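## 3. Parts storage at the Prorkgate workshop

The second part of the project covered how sheet-metal brackets are stored between cutting and assembly. The Prorkgate line keeps them in plastic trays on open metal racks. Our task was to find out why assemblers at the Rurnville site reported bent tabs on parts that had passed inspection.

We followed 200 brackets from the press to the bench in March. Of these, 50 were stored flat in one layer, 60 were stacked by type, and the rest went into mixed trays. Each part was checked with a flat gauge before and after storage. Mixed trays were the hardest to assess – long strips and short punched brackets share one floor, and a part standing on its edge is easily knocked when another is lifted out.
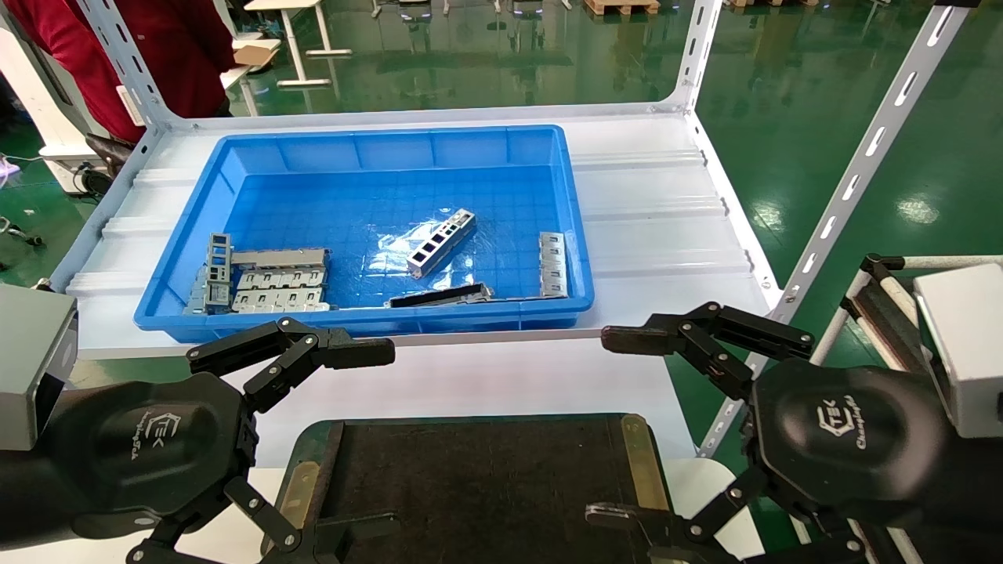 Thongdee replied to the draft that tray depth mattered less than we had assumed, and that separating long pieces from short ones would do more than buying new trays. The same reply asked for plastic film to be left out of the trays during the next trial, so that all parts rest directly on the molded floor. We accepted both points and changed the test plan.

### 3.1 Revised plan

- One bracket type per tray
- Long strips kept on a separate shelf
- Upright parts supported on both sides or laid flat
- No film under or between parts

The repeat trial uses 50 brackets from the Grandoddale order. Gauge readings are entered on the same sheet as before, with one added column for the position of the part in the tray. Parts with scratches but no bending are recorded separately and stay in the trial.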